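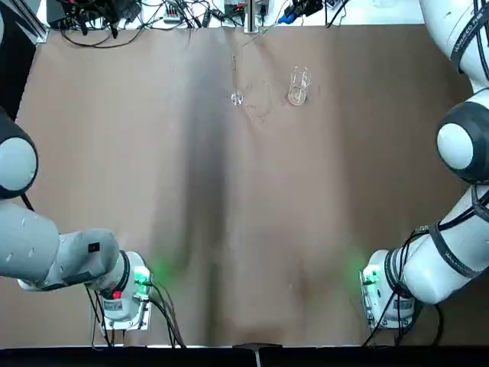

Letham Hall kitchen and dining room
Walk-through checklist, February
Items marked OK, FIX or WATCH. Comments follow where needed.

Entrance and exits

Front door opens fully, closer works: OK
Rear exit clear inside and out: FIX
Flattened boxes were leaning against the wall outside. They don't block the door yet but will if they slide. Move to the recycling cage.
Exit signs lit: OK
Emergency light over the rear exit: WATCH
Came on with the test button but was noticeably dimmer than the one in the hall. Retest next month and replace the battery if it's no better.

Kitchen

Range hood filters: FIX
Greasy along the bottom edge. Last cleaning isn't written on the card.
Gas shutoff labeled and reachable: OK
Fire extinguisher, gauge in the green, pin in place: OK
Fire blanket: OK
Refrigerator thermometer present: FIX
Missing from the Dindel unit. The freezer has one.
Hot water at hand sink: OK
Took 49 seconds to run warm. Same as before the new heater, so the long pipe run is probably the cause.
Knives stored in the rack: OK
Floor mats flat, no curled corners: WATCH
The mat by the dish sink is starting to lift on one side.

Dining room

Tables steady, leg locks engaged: FIX
Table 3 rocks. One foot is missing its rubber cap.
Tabletops free of chips and splinters: OK
Glassware checked for chips: FIX
Two tumblers with rim chips thrown out. Please don't put chipped ones back on the shelf for "office use."
Chairs stacked no more than six high: OK
Outlet covers: FIX
Cracked cover behind the piano. Tape is not a repair.
Space heater: FIX
Tag removed. Unit is on an extension cord and needs to go straight to the wall or go away.

Storage

Shelf load label readable: OK
Label says 820 lb for the bay. The canned goods are well under that.
Heavy items on lower shelves: FIX
The Bastos mixer is back on the top shelf. It needs two people and a step stool to get down. Bottom shelf only.
Cleaning products kept apart from food: OK
Safety data sheets in binder: WATCH
Sheet for the Stanton degreaser is the old version. New one requested.
Step stool feet and latch: OK

Paperwork

Hood cleaning invoice, no. 231: not in folder
First aid log: OK
Burn gel is almost out. Added to the supply order.

Recheck all FIX items before the hall is next rented. Table 3 stays folded until the foot is replaced.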